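Desktop Computer Tower (inside layout)

A desktop tower is the upright box most people call "the computer." I've opened a lot of them, and I still lay every one on its side first — you want the open side facing up so the parts sit flat and screws don't roll off into the dark (they will anyway!). The big green sheet in the middle is the motherboard, and everything else plugs into it or hangs off it.

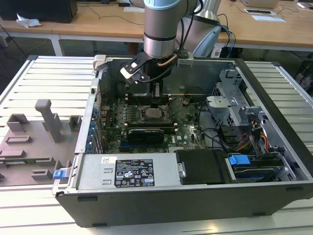
Open tower on its side, with the power supply nearest the front of the bench.

The power supply is the silver box with the label full of tiny print. It turns wall current into the low voltages the board and drives can use. Don't open it, ever! Drives live in a metal cage, and on many office machines you get colored tabs to pull instead of screws, a habit I wish every maker had picked up. My friend Caoimhe Cronin can strip a tabbed case in 90 seconds. I take longer and drink coffee.

The processor goes in a square socket held by a metal frame and a small lever. Memory goes in long, thin slots that usually have a latch at the end, and you press until it clicks (harder than feels polite). My first upgrade was 2 sticks, 16 GB in all, and I was so proud. 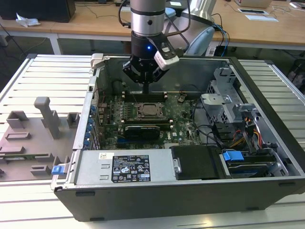 Motherboard with an empty CPU socket and black memory slots with white latches.

Expansion cards line up with the brackets along one wall of the case.

See also: Power supply; CPU socket; Drive bay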